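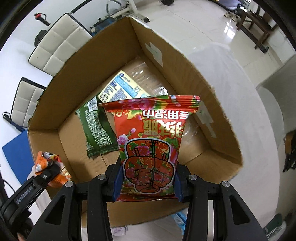 Início Notícias Clubes Agenda Contacto

Março, por Shabani Makori

O clube Bomby prepara a prova de Ustier

No clube de robótica de Dellwood, este período foi dedicado às mãos. Antes de programar um braço, o grupo quis aprender como se agarra um objeto mole com apenas dois dedos, e para isso trabalha com pinças que cada aluno segura e fecha ele mesmo. Parece um exercício simples. Eu também pensava assim, até tentar levantar um pacote de toalhitas e o ver escorregar três vezes seguidas.

A equipa que vai à prova de Ustier escolheu a categoria de arrumação. O regulamento pede que objetos comuns de uma casa passem da mesa para uma caixa de cartão, e também o caminho contrário, sem rasgar as embalagens e sem as deixar cair de alto. Os objetos não são anunciados antes. Por esta razão o clube treina com tudo o que os alunos trazem: pacotes brilhantes, panos, embalagens de leite, sacos pequenos de comida. Cada tentativa fica gravada pela câmara que está montada na própria pinça, e depois as gravações servem para ensinar o programa. Até ao fim de fevereiro o clube tinha guardado 120 gravações boas. O objetivo para a inscrição é de 160.

As sessões duram 40 minutos e trabalham sempre duas pinças ao mesmo tempo. No início isto criava alguma confusão, porque as duas queriam entrar na caixa juntas. Agora uma espera junto à borda enquanto a outra coloca o seu pacote. Os alunos chamam a isto «dar passagem», e quem se esquece repete a tentativa desde o princípio.

Os pacotes com as pontas seladas ensinaram muito ao grupo. Se a pinça os aperta pelos dois lados, a meio da altura, ficam de pé e entram direitos. Se os aperta só por um canto, rodam. As almofadas azuis escuras nos dedos ajudam, mas uma superfície muito lisa pede mesmo assim um movimento lento — e a lentidão é difícil quando há colegas a olhar.

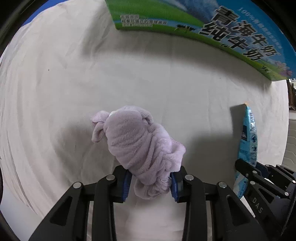
Com os panos acontece quase o contrário. Não escorregam, porém mudam de forma a cada toque, e um canto que estava por baixo aparece de repente em cima. A equipa experimentou primeiro dobrar o pano antes de o levantar, mas perdia demasiado tempo. Hoje junta o tecido num monte e aperta pelo meio. A discussão sobre este método ainda não terminou, e há uma página inteira do caderno do clube dedicada a ela.

O engenho de que mais gostei é o mais modesto: um lençol claro estendido sobre a área de trabalho. Com o fundo liso, as gravações são mais fáceis de rever, e os alunos encontram mais depressa o momento em que os dedos tocaram no objeto.

A prova realiza-se em maio, no pavilhão Khaemba, em Ustier. Dellwood pode levar 22 alunos, contando com os que vão apenas assistir. As famílias que desejam oferecer objetos para o treino podem deixá-los na sala do clube a partir das 16 horas. Pedimos embalagens fechadas ou bem limpas, e nada de vidro. Panos macios, de pelo curto, são muito bem-vindos, porque com estes ainda falhamos bastante.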